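Foam board, a pencil and my doubts

Leonie Schwerdtfeger has been telling me since February that I should stop buying cutting mats and boards and "proper" craft surfaces and just get a slab of white polystyrene. She has one on her kitchen table and one on her workbench, and she talks about them the way other people talk about cast iron pans. I am suspicious of any material that arrives as packaging for something else and then gets promoted to equipment. But I had just thrown out my third warped board from Brarness, so I gave in.

The claims, as she made them to me over the phone: it's light, it's kind to whatever you put down on it, it takes a pin, and you can draw your layout right on the surface. Also it costs next to nothing. That last one I checked. Porkby wanted 13 dollars for a sheet I could carry under one arm, and then there was shipping, which nobody who loves foam ever brings up. A decent offcut of plywood from the lumber yard was 2 dollars. So we were off to a poor start.

I'll give her the lightness. I can lift the thing with two fingers and put it behind the door when people come over. The trouble is that anything light enough to lift with two fingers is also light enough to skate across the table when you lean on a corner. I put a rubber drawer liner underneath and that mostly fixed it, so add the price of a drawer liner.

Then there's the drawing. I had pictured a neat grid, the kind you get printed on a quilting mat, and I figured I'd rule it once and be done. Polystyrene isn't paper. The surface has little pits all over it, and a pencil catches in them and then skips, so you get a line that is there and then sort of there. Press harder and you've made a groove. Ballpoint does better on color but drags worse. My first attempt was meant to be square to the edges and wandered off on a diagonal halfway across, and since you can't really erase on foam I had to draw the second attempt over it. 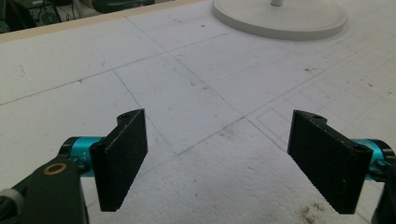
White foam board with pencil and blue ink lines, the closer grid over on the right.

Big loose sections are fine, I've decided. If all you want is "this stuff goes over here, that stuff goes over there," a few long lines will do it, and it doesn't matter that they lean. A tight grid is another story. Whatever you set down covers the lines you were hoping to use, and the faint ones are hard to pick out again under my lamp in the evening. I asked Sum-yee Hsueh, who does much finer work than I do, whether she measures off her foam. She said she measures with a ruler, like a person.

My real complaint is dirt. A white surface that can't be scrubbed is a strange thing to recommend to anybody. Wiping moves the specks around and pushes the small ones down into the pits, where they stay. A damp cloth with a drop of dish soap lifts a fresh smudge. Coffee, in my experience, is permanent. Leonie says to flip the board over, and yes, that works exactly once.

And it sheds. Cut anywhere near an edge and you'll be finding little white beads in your socks on Tuesday and the Tuesday after that. I tried running masking tape around the rim and it peeled. Packing tape has held so far, though it looks terrible.

So am I keeping it? For now, yes, for sorting and for setting down anything I don't want scratched. It's quiet, too — I hadn't expected to care about that, but small parts landing on foam make hardly any noise. For anything that needs cutting or measuring I've gone back to the old plywood. Leonie has moved on to telling me about cork.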